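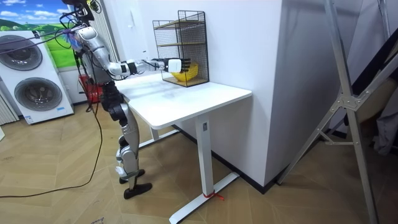 Reaching for the yellow bowl, bottom shelf.

Teaching the robot kitchen jobs: quick tips

Posted 21 June 2019

Short on time so this is a list, more or less. Everything here is for putting-away jobs, fruit and bowls and so on, taught by remote control. Hand guiding is further down.

Before you start
Wipe the table. Smudges are fine, crumbs are not, they end up under the fingers.
Pick ONE job. "Fruit in the basket" is a job. "Tidy up" is not.
Say the job out loud start to finish. If you need the word "then" more than 5 times, split it.
Cables. Walk the whole length, robot to wall. Anything you could step on, move now.
Shelf goes flat against the wall or it creeps back every time a knuckle touches it. Double-sided tape on the base if yours is a light one.

Reaching into a shelf
Go in flat. Hand level, fingers straight, then curl once you're inside. Coming down at an angle you clip the board above, every time.
Line up outside the shelf first. Stop. Look. Then in. That little stop is worth keeping in the recording, the Kenik software learns it and the robot lines up by itself later.
Back out the same way you went in. No shortcuts sideways, wire mesh grabs fingertips.
Bottom shelf is harder than the middle one. Teach middle first.

Fruit
Apples from the top, fingers over, thumb under. Lift straight up before you go anywhere near the basket.
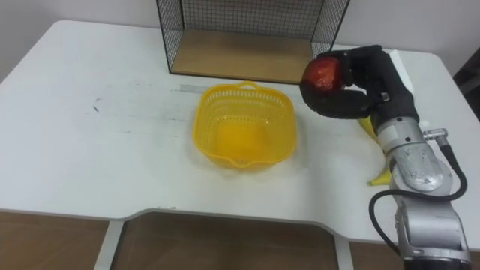

Basket close to the middle, where both arms could get at it. Ours used to live at the far left and half the runs were wasted on the stretch.
Go over the rim with room to spare. Then lower. Don't drop from height, apples bruise and they bounce out of a shallow basket. Open the fingers slow.
Bananas lie awkward. Grab the middle, never the stem end. Turn it a bit between runs, otherwise the robot only knows the one way round.
Real fruit beats plastic. Plastic is too light and you get lazy with the grip. Swap the fruit out once it goes soft, eat it or compost it.

How many runs
40 good ones for a simple pick and place. I did 120 for the shelf and it was still fussy with the bowl, so theres that.
Throw out the bad ones the same day. You will not remember which was which.
Move things a hand's width between runs. Not more at first.
Small fumbles you recovered from, keep. Fumbles that ended on the floor, bin.

By hand instead
Works for slow stuff, lids and drawers. Hold the arm above the wrist and not by the fingers. Keep your sleeves out of it, and your own head out of the camera's view if you can.
Let the arm settle a second before you press save. The Flaken controller cuts the end off if you're quick.
I wouldn't teach fruit this way. Your grip on the arm gets in the way of watching the fruit.

Odds and ends
Stop button within reach of whoever is driving, and a second person if you have one.
Break after every batch. Tired hands teach tired moves.
Name files by job and thing: apple_basket, bowl_shelf. I had 773 files called "test" at one point, took me an evenning to sort.
Wet bowls slip. Dry them.

Drawers next, probably October.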